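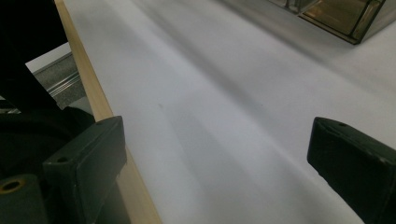 Home Notes Workshop Archive Contact

Last updated: October

Rules for grippers, and who they are for

I have now read the draft good-practice guide for hand-held grippers twice, all 60 pages of it, and I am still not sure who it was written for. It has been passed around by people I respect. It has a proper numbering system. It also has a section on how to name folders that is longer than the section on checking the tool before you pick it up.

Let me be fair first. Some of it is good. Clause 11 says that if you change the fingers, you start a new session and write down the change. I have seen a week of recordings ruined by skipping that, and I would put it on page one. The advice on clearing a work surface between runs is fine too, if you can find it under the definitions.

My trouble starts with the word "representative." The guide wants every surface, object and light level to be representative, and never says of what. A kitchen in Umier? A test bench at Kragh? When I asked on the mailing list, I was told it should be representative of the intended use. The intended use of most of these recordings is "we'll see."

Then there is wear. The draft asks operators to replace finger pads when they show "visible degradation." Every set I have ever handled shows visible degradation by lunch. Scuffed corners may matter a great deal for a thin flat part and not at all for a sponge. Give me a test. Close the fingers on a strip of paper, pull, write down what happened. Two people could do that and get the same answer, and that's all I want from a rule.

I also don't trust the audit form. Vumano tried it on their own archive and reported 414 sessions, every one of them compliant. I have worked with a lot of careful people and I have never met an archive like that. What the form measures is whether somebody ticked the form. I'd be far more impressed by a report with failures in it and a paragraph on each.

The part that bothers me most is empty closes and idle stretches, when the tool is up over the table and holding nothing. The guide says to trim them. Why? A machine that only ever learns from successful grabs has never been shown waiting, or approaching badly and backing off. Skarnano keeps all of theirs and flags them, which costs about 2 minutes per session. I've heard the storage argument and I don't buy it — storage is the cheapest thing in the building.

So, if anyone is collecting comments on the draft, mine are these. Move clause 11 to the front. Define "representative" or drop it. Swap the wear language for a test. Keep the idle footage. And please cut the folder section to half a page, because I have my own folders and I'm not renaming them.

Comments (3)

Mogens Brynjólfsdóttir
The wear clause was a compromise. There was a paper strip test in an earlier version and it got taken out over which paper to use. I would happily see it back.

benchrat
Disagree on idle footage. Half of ours is the tool lying on its side while somebody answers the phone. Flagging it takes us a lot longer than 2 minutes.

tolly_k
Is the folder section really mandatory? We read it as a suggestion.

Older posts Newer posts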